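Grindent Straight Rod Tool
Jonbridge end effectors / Contact and pushing tools
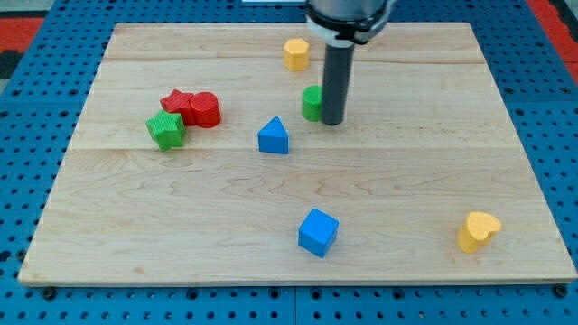 The Grindent is a fixed rod tool for tabletop contact work: pushing, nudging, separating and touch-off. It has no fingers, no motor, no air line and no moving parts. It mounts to the arm's wrist through a collar and extends straight down along the axis of the last joint, so the contact point stays in the same place when that joint turns. The rounded tip can be brought down close to the work surface between parts, where an open gripper would touch something on either side. On the maple board the rod is down right beside the green cylinder, with the blue triangular prism and the yellow octagon both nearby. The red star and red cylinder at the left are touching each other, an arrangement that is hard to start on with a parallel gripper and straightforward to open up with a rod.

The page covers the tool, its fit on the Radwan controller, the bench comparison against two other end effectors, and placement of the Irach camera.

Specifications

Type: fixed rod, rounded tip
Color: dark gray rod, white collar
Exposed length below collar: 104 mm
Mass including collar: 38 g
Moving parts: none
Electrical connection: none
Air connection: none
Mounting: clamp collar, supplied with adapter plate
Clamp screws: 6
Alignment: single flat on rod shank, matching flat in collar
Supported controllers: Radwan; others through a manually entered tool offset

What is in the box

Rod
Collar
Adapter plate
Clamp screws and key
Printed setup sheet
Alignment gauge

The alignment gauge is a plain sleeve that slides over the rod. It is used once during setup and should be removed before the arm is enabled. It is not a guard and will not protect the tip.

Fitting

Remove the existing end effector and wipe the wrist face. Grit under the adapter plate tilts the rod, and a small tilt at the wrist is a visible error at the tip. Fit the plate, then the collar, and start all of the clamp screws by hand before tightening any of them. Insert the rod until the shank bottoms in the collar. Tighten in a cross pattern.

Slide the gauge on and jog the last joint through its full range with the tip just above a flat surface. The tip should stay over one point. If it traces a circle, loosen the collar, clean it and seat the rod again. Do not correct a tilted rod in software. The correction holds only at the height where it was measured.

Controller setup

On the Radwan controller, select the rod profile from the tool menu. The profile loads the length and mass listed above and disables the open and close commands. A program written for a gripper will stop at its first open or close command and report a missing tool function. This is intended. Earlier profiles ignored the command and carried on, and the arm then made its transfer moves with nothing in hand.

On other controllers, enter the length and mass by hand. Measure the offset from the wrist face to the tip with the collar fitted, as the adapter plate adds to the exposed length.

Contact force should be limited before the first run. The rod is stiff and transmits a downward error directly to the wrist. A vertical force limit is enough for most tabletop work. A sideways limit is also needed where parts can be trapped against a fixture or a raised edge. For a bench without any fixtures, the sideways limit can be left at the profile default.

Set the working height with the tip clear of the surface. Dragging the tip on the board adds a friction load that varies with the grain direction and hides the contact signal from light parts. A height between the surface and the lowest part's mid-height works for upright blocks. Pieces that lie at an angle, such as a heart-shaped block tipped on its side, need a lower contact point or they tend to roll under the rod.

Bench comparison

The Grindent was compared with a two-finger parallel gripper and a single suction cup, using the same arm, the same controller and the same set of colored wooden shapes on a plank board. Aroha Ashby wrote the task list and Mounir Helmy ran the arm. The notes below are from their report.

Separating parts in contact. The rod was the only tool that did this without a special approach. The gripper could be used closed, as a blunt rod, but its width meant that it often moved a neighboring block as well. The suction cup was not used for this task after the first attempts, as side load peeled the lip away.

Moving a single block across open wood. All three tools completed the task. The gripper was the most accurate, with the block held throughout. With the rod, a cube had to be pushed square on one face. Pushing on a corner turned it. Cylinders standing upright drifted to one side of the tip during long pushes, and the path had to be broken into short segments with a correction between them.

Pushing stars. Results depended on where the tip made contact. A tip seated in the notch between two points gave a steady push, and the notch kept the part centered. A tip placed against the end of a point spun the part. The task planner was changed to prefer notches.

Pushing prisms. A triangular prism with its peaked end up should be pushed low. High contact tips it. The octagonal prism behaved much like a cylinder but was less likely to drift, with flat sides for the tip to bear on.

Lifting. The rod does not lift. Work that requires stacking, sorting into containers or passing a part to another station needs a gripper or a cup.

Ridged surfaces. The faces of the blocks carry fine ridges. The suction cup was unreliable on them. The rod and the gripper were not affected in any way that the report could separate from ordinary variation.

Changeover. Going from gripper to rod is quicker than the reverse, as there are no cables to route. The tool offset must be reloaded in both directions.

Camera placement

A rod blocks less of the work area than a gripper does, but it is not invisible to the camera. When the tip is next to a part, the rod can cover a good share of that part from a front view, and the detector may report a shifted center or lose the part. The green cylinder in the photograph is a case of this: its right half is behind the rod. Chaimae Ait Ali tested the Irach camera in two positions, front and side, and recommends one of the following.

With a single camera, mount it high at the front and take the detection frame with the arm withdrawn. Treat anything seen during the push as a check on the motion only. This is slower, since each correction needs a retreat move.

With a pair of cameras, mount the second to the side. The rod will rarely block the same part in both views. The cameras must be calibrated to the same board origin, and the calibration should be repeated whenever the board is moved on the table.

Colors were separated without difficulty under even overhead light. Two blocks of the same color were at times merged when they touched, and a shape check on the top faces was needed to split them. Bare maple made a suitable background for red, green and blue. Yellow needed a tighter threshold because pale wood sits close to it in hue. A darker board would help yellow and may cause trouble with blue.

Table and board

Any flat surface can be used. A perforated table is convenient for fixing stops and camera posts, but the holes are unsuitable as a direct pushing surface: small parts catch on them. Place a board over the holes and clamp or dog it so that it cannot creep. A board made of planks should have its seams flush. Run a block across each seam by hand before use and sand any step that can be felt.

Limits of use

Do not use the rod as a lever or as a hard stop.
Do not use it to press parts into fixtures.
Do not run with the force limit off.
Do not extend the rod beyond the seated position in the collar. The shank must be fully inserted.
Keep hands out of the work area while the arm is enabled. The tip is rounded but the rod does not yield.

Inspection and care

Check the tip for flats at the start of each week of use. A flat changes the contact point and shows up first as cylinders drifting always to the same side. Check the collar screws after any collision stop, and repeat the gauge test before returning to work. Wipe the rod with a dry cloth. Solvents are not required.

A worn rod is replaced as a unit. The tip is not a separate part. Collar and adapter plate can be kept.

Choosing between tools

Choose the rod for cluttered layouts, for push planning and for contact tests where a gripped part would hide the result. Choose the two-finger gripper where parts must leave the table. A common arrangement is to begin with the rod, open up the clusters, and then change to the gripper for the transfer - the changeover is worth the time only if the layout has parts in contact. With well-separated blocks, start with the gripper.

Questions about controllers not listed go to Hưng Dương in applications. Orders and replacement rods are handled by Moataz El-Sayed. Please state the arm model and the wrist face pattern when ordering, as the adapter plate is drilled to match.

Page revised 11/23/19. Replaces the August setup sheet, which gave the offset without the adapter plate.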